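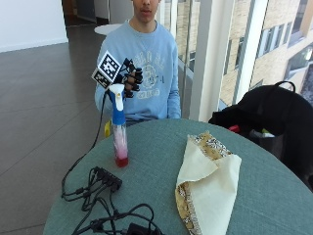

I own too many spray bottles, and I've decided I'm right to.

Let me back up. In February I got tired of the cabinet under my sink, which held every cleaner I'd bought since moving in, most of them a third full and glued to the shelf by their own drips. One was a bathroom foam that I'm pretty sure came with the apartment. I hauled the whole crowd out onto the kitchen floor and made a rule: clear bottles only, refilled from concentrate, and if I couldn't say what was in one, it went to the hazardous waste drop-off on Ranow Street.

My friend Mawar Khoo thinks this is a terrible idea. She's a keep-it-in-the-original-package person, and she has a real point, so let me be fair to her. The original package has the warnings on it. It has the phone number to call if your kid drinks it. A clear bottle of pink stuff could be floor cleaner or it could be lemonade, and I've got a nephew who would absolutely find out which. So yes, label them! Name of the product, how strong you mixed it, the date. I use masking tape and a fat marker and it looks awful and I don't care. And anything with bleach stays in the bottle it came in, full stop. Mawar won that one.

But oh, the pleasure of seeing what you've got. You know at a glance that you're low. You know if the stuff has separated, too, with the color sunk to the bottom and the top half gone pale, and you give it a swirl before you spray. With a white plastic bottle you'd be squirting weak tea at the stovetop for a week and blaming the brand. I did exactly that with a Fileter degreaser for most of last year (sorry, Fileter).

The part I'll really go to the mat for is the trigger. Everybody shops for the liquid and takes whatever sprayer is screwed on top, and that's backward. The sprayer is what you hold. A bad one dribbles down your wrist and needs six pumps to wake up. I bought a set of 3 from Drudari that leaked from day one, and then I paid more than I'd like to admit for one good sprayer at Domínguez, the janitorial supply place, where the guy at the counter told me it was made for restaurant crews and let me try it on a rag first. It fits two fingers comfortably. The nozzle turns without a fight. I've moved it from bottle to bottle ever since, with a good rinse in between, and I'd take it with me in a fire.

Mawar came over last weekend and wiped down my table after dinner, and I watched her pick up the bottle, read the tape, make a face at my handwriting, and spray. Then she asked where I got the trigger. The store's closed Sundays, so we're going next Saturday.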